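Two weeks with the Rondus 2, and I keep forgetting it's the cheap one.

Trulon used to put all its effort into the flagship and let the midrange phone limp along behind. Not this year. Same glass back, same flat sides — and a 3000 mAh battery, sadly, where we'd hoped for more. 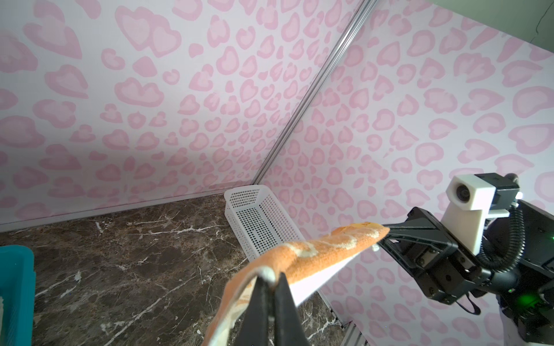
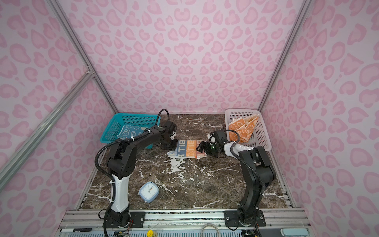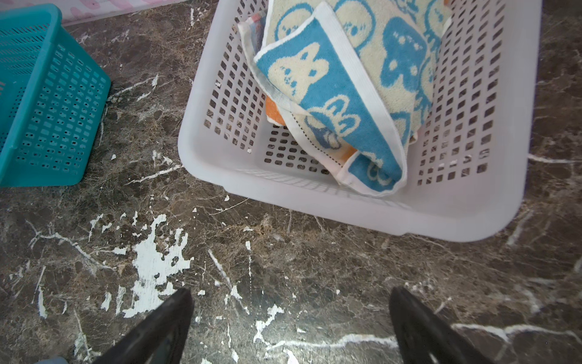
Battery first, then. Off the charger at breakfast, 18 percent left by dinner. Not great. One long Saturday of maps and podcasts killed it before dark. Charging helps: 29 minutes got me back to half.

The screen is lovely. Bright, sharp, a bit blue out of the box. Fix it in settings, takes a second.

Speed? Fine. Games stutter now and then, messages and mail never do. Clemedance, the software skin Trulon has been pushing since October, is less anoying than it was. Fewer pop-ups. Still two app stores, still no way to delete the second one.

Calls were clear. Speaker is thin, theres no headphone jack, and the power button sits right where my thumb wants volume.

Would I buy it? Probably — if the price drops a little before the holidays.

Nkechi Amadi

We use cookies to improve your experience. Accept | Manage settings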